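Volver a comer en casa

Cuando me mudé a Cáceres en abril dejé de cocinar. El piso nuevo quedaba a tres calles del trabajo y había un bar debajo con menú del día, así que comía allí casi siempre. Al cabo de unos meses miré los recibos y vi que gastaba en comer bastante más que en luz, agua y teléfono juntos.

Desde entonces cocino los domingos por la tarde. Hago una olla grande de lentejas o de garbanzos, arroz blanco y alguna verdura al horno. Lo reparto en 5 recipientes y congelo la mitad. Las patatas no las congelo, quedan harinosas. El arroz aguanta bien si se le echa una cucharada de agua antes de calentarlo.

Deisy Mamani, compañera de oficina, me pasó su receta de sopa de quinua. La he cambiado un poco – menos comino, más zanahoria – y ya la he hecho tres veces. Abelardo Paucar dice que le falta ají. Puede ser, aquí me cuesta encontrar el que él usa.

Lo que peor llevo son las cenas. Llego tarde y con poca gana, y muchas noches acabo con pan, queso y tomate. Me he puesto un tope de 100 euros al mes para comer fuera y de momento lo cumplo, salvo en octubre, que vino mi hermano.

La semana que viene quiero probar con caldo de pollo congelado en cubiteras. Si alguien lo hace, que me diga cuánto le dura.

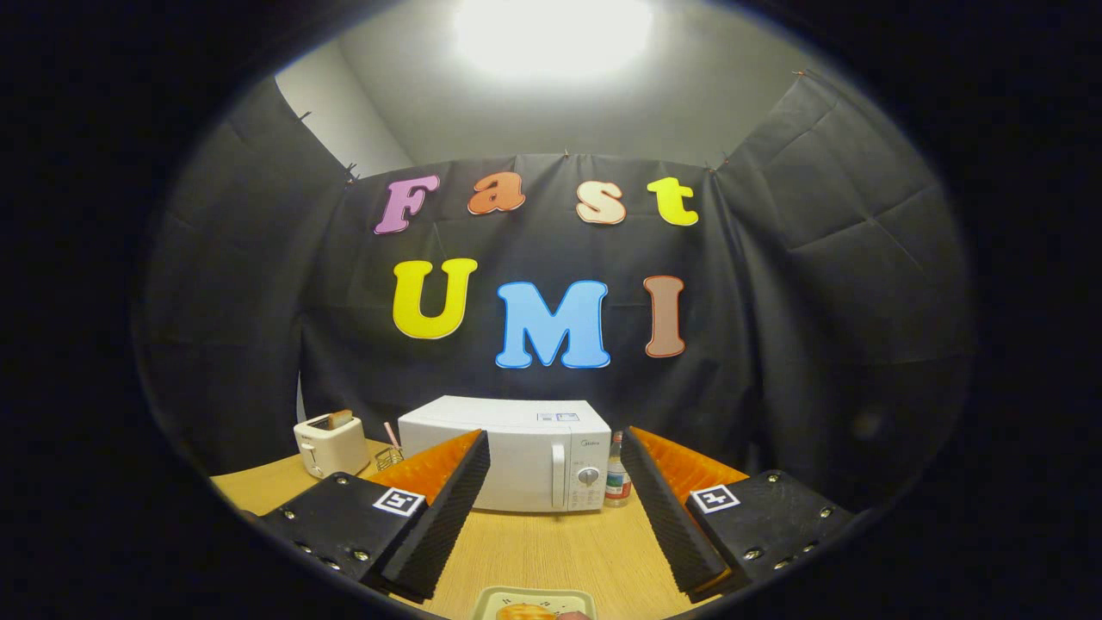
El microondas blanco.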